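Robot arm money: where our budget stands before the February order

October 2018
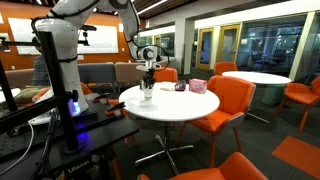

Sachdeva wanted to know why we don't just buy two arms at once and get it over with, and then added that the price on the second one is never going to look better than it does on the day you sign for the first. Fair point! I've been chewing on it all week, and since plenty of you at Vodimlow have asked me the same thing in the hallway, I figured I'd write up where we are.

The short version is that we're planning for one more arm, not two, and the order goes in this coming February if the numbers hold. The automation budget for the year is 211 thousand dollars. That sounded like a mountain of money to me back when it was approved, and then the quotes started coming in and it shrank pretty fast.

The arm package from Drullis came back at 125 thousand. That gets us the arm itself, the controller, one gripper, a wrist camera and a year of support by phone. It does not get us a table to bolt it to, spare fingers for the gripper, or anybody to come out and set it up. I missed the part about the table the first time I read the quote (it's on the last page, under a heading that just says "site items") and I had to go back and redo my whole spreadsheet, which I was not thrilled about.

Enis quoted lower on the arm and higher on everything else. Their support plan is nicer, I think — you get a person who visits — but the training is billed by the day and they want at least 8 days. When I added it all up the two came out close enough that price isn't going to settle it. Delivery might. Drullis says they can ship within the quarter, and Enis would only say spring.

So after the arm package we'd have 86 thousand left, and of that I've set aside 51 thousand for the things that always get forgotten. Mounting table, cable runs, a proper emergency stop, extra gripper fingers, a backup camera, software seats, and electrical work if the building people decide we need a new circuit. I'd rather have that money sitting in a line with a boring name than come back in April with my hand out. The remaining 35 thousand stays unassigned for now, and before anyone writes to me, yes, I know it's unassigned, and no, it can't go to the break room.

Back to the two arms question. With both quotes on my desk I did try it out. Two packages from Drullis at list price is 250 thousand, so we'd be over the whole budget before we'd bought a single bolt. They hinted at a discount on the second unit but wouldn't put it in writing, and I'm not going to plan a year on a hint. If they do send something on paper before the holidays I'll happily reopen the spreadsheet.

What we're buying for hasn't changed much since the summer. The work is picking up and placing small everyday items, the kind of stuff that sits on any table — cups, little boxes, soft pouches. It's a wider range than it sounds like, and it's the reason the gripper line in the budget got bigger while the arm line stayed put. A gripper that's great with a stiff box can be pretty hopeless with something floppy. Both vendors sell finger sets for different jobs and neither one includes more than a single set, so I've budgeted for three.

Space is the other piece of the plan, and I'll admit I left it until late. An arm needs clearance, and so do the people who have to walk past it with a coffee. I've asked for floor tape and a simple reach drawing before we commit to a spot, so everybody can see where the arm can swing and complain early. Carpet versus hard floor came up too. The Drullis folks said carpet is fine if the table is heavy enough and the feet can be leveled, and Enis wants to look at photos first. I sent photos.

A few of you asked about leasing. I got one lease quote and it was tempting for the first few minutes. The monthly payment is friendly, but the gripper and camera aren't covered, any change to the mounting needs written permission, and at the end of three years we'd have paid more than the purchase price and still have to ship it back. If we were only going to need an arm for a single season I'd be all for it. We aren't, so I've dropped it.

Next steps, in case you want to follow along. I'm asking both vendors for revised quotes with the table and the install included, so that I'm comparing the same thing twice. I'd also like each of them to spell out what happens when a part fails in the second year, as the first year is covered either way. Once those are in, I'll put the two side by side and post them on the shared drive, with the shipping broken out this time. Then it goes up for sign-off, and if that goes smoothly the purchase order is ready for February.

If you'll be using the new arm day to day, please send me your list of must-haves before the revised quotes come in. Spare cables, a second monitor, better chairs for the long sessions, whatever it is — small things are easy to add now and a pain to add later. I already have four separate requests for a cart with wheels, so that one's on the list.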